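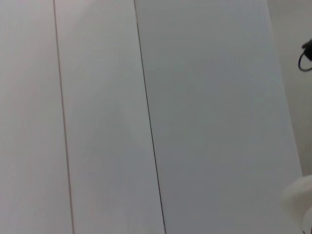 We use cookies to improve your experience. Accept all | Manage preferences

Every cornbread recipe I've read this spring says to preheat the skillet with the fat in it "for a crisp crust." Fine. How crisp? Compared to what? Thread.

Made 2 pans on Wed 9 June. Same batter, same Orkov cornmeal, same buttermilk. One skillet went in hot, one went in straight off the shelf.

Hot pan: darker bottom, some crunch at the rim. Cold pan: paler, a little greasy underneath. So yes, a difference. By dinner both had gone soft and I couldn't tell which was which with my eyes shut.

14 replies · 3 reposts

Next claim. The Ulard blog says you must rest the batter 60 minutes or it'll be gritty. I rested half. The rested half rose less and was still gritty. Coarse meal is gritty. Buy a finer grind if that bothers you.

Someone will tell me Covby butter fixes everything. I tried it in March. It tasted like butter.

And "100% foolproof," from the back of the Echeverría bag? It gives no pan size. I used the wrong one the first time and got a yellow cracker.

What I'll keep doing: hot skillet, bacon fat, no resting, eat it right away. No sugar, and I'm not taking questions on that.

31 replies · 8 reposts · Share

Might test the honey butter people next. I have doubts.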